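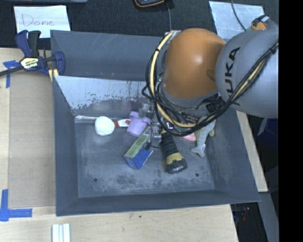
Do I need to know how to code before I join the robotics club?

You need to be able to type and be okay with being confused for a couple of weeks. I joined knowing zero Python and wrote my first pick routine in April.

What's the project this year?

Bin picking! We call it Floltum. The arm reaches into a big metal bin and has to grab one thing out of a mix – a toy shark, a flashlight, whatever we put in. It sounds easy until you try it.

Can I bring stuff from home for the bin?

Please do! Nothing breakable, no food, and nothing you'd cry over if it got squeezed.

How often do you meet?

2 evenings a week in the Aigner lab, and the week before the Tikside competition it's more like every evening (bring snacks).

How many attempts have you logged?

2,736 so far. I keep the spreadsheet, so yell at me if a row looks wrong.

Does it cost anything?

Nope, Nevier covers parts and the Tikside entry. You just pay for your own T-shirt if you want one – I'd get the gray.

332 shares | 2 comments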